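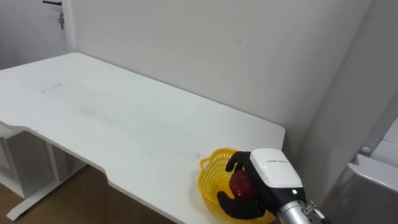 Ekaette Aliyu told me I should get rid of the white desk before I bought anything else for that room. Her view was that a desk that big turns into a shelf, and that I would go on putting groceries and mail on it until there was no place left to work. She said this on the phone on Monday, and I have been thinking about it since.

She has a point. I work at it maybe 5 evenings a week, and the rest of the time it is where things land. Fruit, mostly, and the mail. The small yellow basket was supposed to help with that. Anything that came in from the car went into the basket, and when the basket was full I had to carry it to the kitchen. It holds very little, so it fills up fast.

The desk itself I like. It is a large white top on a white metal frame, and the front edge has a shallow curve cut into it, so you can pull your chair in and rest your arms on either side. I paid $348 for it used, from a man on the Ratmont side of town who was closing an office. It took two of us to get it up the stairs, and we had to take the top off the frame on the landing because it would not make the turn. I would rather not do that again.

The top marks easily. There are gray smudges across the middle and one thin streak toward the left that I have gone over with dish soap, baking soda and a melamine sponge. The sponge took the most off. I have stopped there -- a second round might dull the finish, and I can live with a streak.

I did look at replacements. Sukumwood has a narrower one with drawers that would fit the same wall and leave room by the door. With delivery it came to $1,774, and the drawers are shallow. Tanko Bashir offered me his old one for nothing, but it is dark and heavy and the wall there is plain white, and I think it would make the room feel smaller.

So for now the desk stays. What I changed is the rule for it. The left half is for work, and nothing else goes on it overnight. The basket stays at the right corner, and it gets emptied before I sit down. Mail goes on a hook rack I still have to put up in the hall. I bought the screws in June and they are still in the bag.

Ekaette is coming by in a couple of weeks to pick up her ladder, and I expect she will check. I need to use the ladder for the rack before then.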